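Categoría: Entrevistas / Automatización y buenas prácticas

La norma interna de Plostis para células robotizadas tiene 12 páginas. La anterior tenía 144 y, según la responsable de seguridad de la planta, la habían leído dos personas: quien la redactó y quien tuvo que encuadernarla.

«La gente firmaba que la conocía», recuerda. «Eso lo teníamos perfectamente documentado.»

Nos recibe en una sala con vistas al almacén y pide que no pongamos su nombre, en parte por discreción y en parte porque todavía almuerza con los autores del tomo antiguo. El recorte se hizo en abril, cuando Plostis empezó a trabajar con Bashir, el integrador que le programa las tareas de montaje. El registro de incidencias sumaba entonces 3.135 entradas. «Muchas decían solo "paró". Un género literario muy austero.»

La norma nueva obliga a anotar qué pieza se manipulaba, en qué posición estaba la pinza y quién autorizó el rearme. Prohíbe también cambiar la fuerza de agarre desde la consola sin dejar constancia. «Antes cada turno tenía su valor favorito, como quien tiene su taza», dice.

¿Y los operarios? Protestaron, claro. Les fastidió sobre todo la regla de no meter la mano para «ayudar» al robot. «Es un reflejo muy humano. Ves que duda y quieres echarle un cable. El robot no lo agradece.» Ahora hay que parar, abrir el resguardo y esperar unos 4 segundos antes de tocar nada. Ella misma admite que se le hacen eternos.

Con los engranajes la norma se pone puntillosa. Antes de cada serie se comprueba el acercamiento a velocidad reducida, con los dedos abiertos, y nadie sube el ritmo hasta dar por buena la posición respecto al dentado. «Un diente mellado no hace ruido el primer día. Lo hace cuando ya lo ha comprado alguien.»

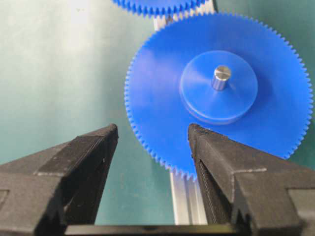
Lo que queda por escribir

Falta el capítulo de mantenimiento, que lleva tres borradores. El último se atascó en la definición de «limpio».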